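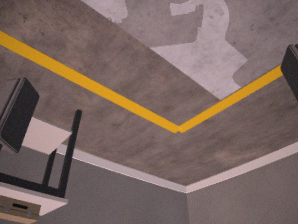 Department of Facilities and Industrial Hygiene

Handout 5: Floor marking and aisle layout

Scope

These notes cover painted and taped floor lines in storage and light production areas. Lifting equipment and rack loading are treated in Handout 6.

Terms

Aisle line: a continuous stripe that separates a travel path from a work or storage zone.
Cell line: a stripe that encloses a fixed work zone.
Junction: the point where two stripes meet. A junction may be square or angled. Yellow stripes meeting in a wide V are an angled junction.

Surface preparation

Concrete must be cured, clean and free of old sealer before marking. Stains that do not lift with a degreaser are acceptable under paint if a water drop soaks in. If the drop beads, grind the strip and test again. Blotchy color alone is not a defect.

Line width

For this course, all aisle lines are drawn 100 mm wide. Keep one width throughout a building. A change in width reads as a change in meaning.

Junctions

Snap both chalk lines past the meeting point, then mask. With tape, one strip is laid over the other and both are trimmed with a single cut. With paint, the first stripe must be dry to the touch before the second is masked. Small notches at the joint should be filled by brush. Angles below 135 degrees need a corner guard post if forklifts turn there.

Worked case: Ganley

The Ganley parts warehouse has 417 m of aisle line, all of it 100 mm wide. The painted area is 417 x 0.1 = 41.7 square meters. At a coverage of 5 square meters per liter, one coat takes 8.34 liters. Two coats take 16.68 liters. Order by full can and record the batch number.

The Lachance annex was left out of the survey. Its lines were taped in August and are due for inspection under the tape schedule.

Inspection

Walk each line end to end. Record lifted edges, worn sections and any line that no longer matches the floor plan. Lines left over from an old layout are to be removed; painting them gray is not accepted.

Reading for next session: Handout 6, sections 1 and 2.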